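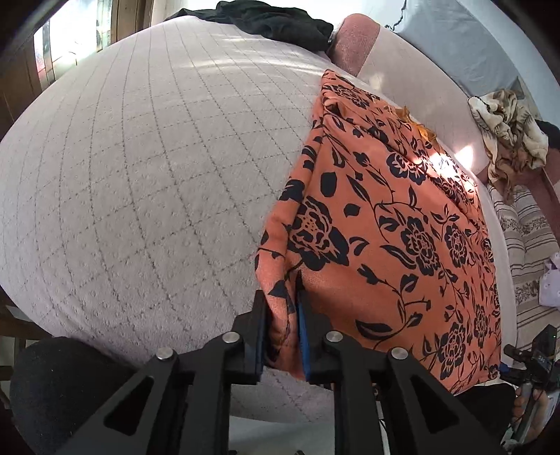 Seltstead Textile Workshop / Soft Furnishings and Linens Group

Notebook, 19/04/2023, Elba Cabral

Folding tests, large printed cloths. Bedroom, morning, good daylight.

Worked on the bed instead of the cutting table. The quilted pad holds a cloth in place better than the tabletop does, and the stitched squares give me a line to fold against. I don't have to mark anything. The pad is pale, so the edge of a dark or bright print shows up clearly.

First cloth: the orange one with the black roses. It is slow to square up. The print is dense and goes right across, flowers, vines and stems, so a crease gets lost in it and I end up feeling for the fold with my hand. The fringe is the other problem. Loose threads get turned inside the fold and make a lump by the third turn. Better to comb them out flat before starting. Liesl says she folds the fringe edge to the inside on purpose and leaves it. Tried that once and didn't like the bulk.

Sequence I settled on:
Spread flat, long side along a row of stitching.
Smooth from the middle out.
Fold in half lengthwise, fringe ends matched.
Fold in thirds, then in half again.
Press with the flat of the hand. No iron.

Sun comes across the bed at this hour and washes out the color where it lands. Fine for folding, no good for checking shades. Babak wants the oranges matched against the January samples from Herrera, so that has to wait for the afternoon or go to the north room.

Weights from the shelf list, for the storage boxes: the light cloths are 200 g, the lined ones 700 g. Don't mix them in a box. The light ones come out creased.

Shelf depth is 42 cm. The final fold has to come in under that or the door catches. Facundo still has the tape measure.

To do:
Ask Rakiya if the Manier cloths are fringed on both ends or only one.
Wash the pad cover before the white linens go on it.
Move the folded stack off the chair.
Second cloth, same sequence, fringe combed first.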